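Clatimero Robotics Lab
Handout 3: House Rules for Recording Tabletop Episodes
Revised 27 October 2025

Read this before your first shift on the arms. It is shorter than the safety manual and gets broken more often, usually by people who have done this before.

1. What counts as an episode

An episode starts when both arms are at rest and the reset is finished. It ends when both arms are at rest again. Your cough, your second thoughts and the bit where you look for your coffee belong in between, with the recorder off. Last term's Cernlow set came to 389 episodes, and 11 of them opened with a human sleeve sweeping across the table. The model trained on it learned the task and also learned to wait for the sleeve.

2. Resets

Put objects back by the card, then vary them inside the zone the card gives you. "Vary" means move and turn. It does not mean adding your keys. If two round things are on the card, they should not always end up on the same side, which is where tired operators put them by the second hour. Swap sides on purpose.

Toy food is fine and washes well. Real food was allowed for one week in October and will not be discussed.

3. Handling rims and thin edges

Bowls get their own section because bowls cause most of the arguments. Approach the rim slowly, close on it, pause, then lift or tilt. Keep the other gripper clear of the objects unless the card calls for two hands. Small round items near the bowl are the ones you will knock, so plan the wrist path before you move. Once you have the rim, don't regrip in midair to make it look nicer. 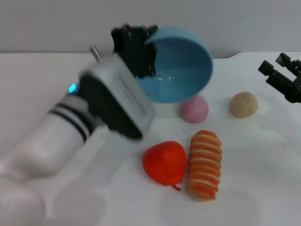 A bad grip that you recover from is worth keeping, one operator wrote in the margin of the last version of this handout, and if we throw those away the policy will never learn how to get out of trouble. The point was fair and the rule has changed. Recoveries stay in, tagged R. Drops stay in, tagged D. What goes out is anything where a human hand fixed the problem, including a very quick one that you were sure the camera missed.

4. Speed

Move at the speed you would use if you were carrying someone else's soup. The Skiveck controller will let you go a good deal faster, and its manual seems proud of this. Fast episodes blur at the fingers and are hard to label. Slow ones are dull to record and pleasant to use.

5. Labels

Write what the arm did, in plain words, with the object's color and name: "tilt blue bowl," "move pink ball to left." Don't write what you meant to do. "Attempted elegant pour" has appeared in the log and helped no one. If you can't name an object, use its shape and color and carry on.

6. Stopping

The stop button outranks the episode, the quota and the instructor. Press it if:
an arm touches the other arm
an arm presses down on the table
anyone's hand is inside the taped line
you feel unsure, including for no good reason

There is no form to fill in for a stop. There used to be one, and stops fell to zero, which impressed the department and worried everybody else.

7. Before you leave

Park both arms, close the session in Lu, wipe the table and put the objects back in the tray. Files over 1000 MB go to the shared drive, not to the desktop. The desktop is full.

For next class: bring 3 episodes of your own, at least one tagged R, and be ready to defend your labels.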